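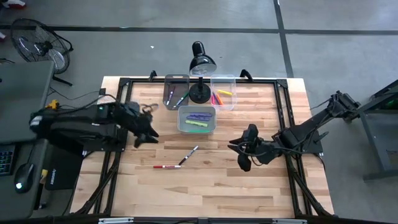 4 min read

I finally made it to the open day at the Hillwood furniture works, and I'm so glad I did (my sister had been nagging me since April). You park in the field behind the timber sheds, follow the smell of sawdust, and someone hands you a sticker with your name spelled nearly right.

Our guide was Tegan Grimshaw, who has been gluing up butcher block for 17 years and still strokes every board she walks past. She let us feel a strip of maple before and after planing — what a difference! — and explained why they turn each strip so the grain runs the same way. I asked far too many questions about oil. She likes thin coats, rubbed in with an old T-shirt, and a whole night between them.

Lunch was soup and a very good cheese roll in the yard. Afterward I fell for a cutting board in the seconds shop, $34 with a tiny knot in one corner, and carried it back to the car under my arm like a baby. The next open day is in the fall, and I've already put my name down for two places.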